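Tiered display organiser

A tiered display organiser (also channel rack, step tray or, in the shops that sell it for cosmetics, a vanity riser) is a piece of clear plastic furniture for small goods. It consists of parallel troughs divided by thin walls, usually with each trough set a little higher than the one in front. It was developed for shop counters and has since moved into offices, break rooms and home pantries, where it performs the same work without anyone being charged.

Construction

Most examples are acrylic, either bent from a single sheet or glued up from several. Glued models are stiffer and show every excess drop of adhesive forever. The walls between channels are kept thin so that the goods appear to be standing there of their own accord, an illusion that lasts until the first fingerprint. Channel widths vary by maker. The Gralix counter range, popular with newsagents, offers a standard channel of 80 mm and a wide front tier for boxes, while the cheaper Geltis trays have channels of one width only and leave the boxes to fend for themselves.

Load ratings are printed on the underside, where they can be consulted after the organiser has been emptied. The usual figure is 500 g per channel.

History

Stepped wooden stands were in use on confectioners' counters long before plastics. The clear version spread with cheap acrylic sheet, and the shop fitter Urmas Juška is generally credited, chiefly in his own trade pamphlet, with turning the channels lengthwise so that bars could lie end to end. His pamphlet runs to 24 pages and devotes nine of them to chewing gum.

Use and arrangement

Convention puts slim goods at the back, on the high tiers, and bulky goods at the front, where they cannot hide anything. Chocolate bars are laid in a line along a single channel. Small packets are spaced out so each label can be read, a courtesy that survives until a customer takes the middle one. Biscuit boxes go on the widest tier, being too proud to fit anywhere else.

Drinks are a contested matter. Purists hold that a bottle has no business in a rack meant for confectionery. Practice has ignored them, and small yogurt-drink bottles are commonly stood upright in the lower channels with their printed lids facing the ceiling. 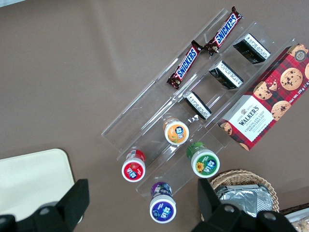
Mixed stock of this kind is typical of office organisers, which are filled by whoever last went to the shops. The Girell guide to break room catering recommends one category per channel and a weekly rotation of flavours. Compliance is thought to be low. In most workplaces the popular channel empties by three in the afternoon, and the remaining ones keep their contents in perfect order well into December.

Cleaning

Acrylic scratches easily. Makers advise lukewarm water, mild soap and a soft cloth, and warn against window cleaner, which can cloud the surface. Crumbs collect in the corners of the channels and are best removed with a dry paintbrush. The Bite, a replacement liner strip sold in packs of 900, was meant to do away with the problem and is now mostly used under pot plants.

See also: Lolly jar; Spice rack; Vending machine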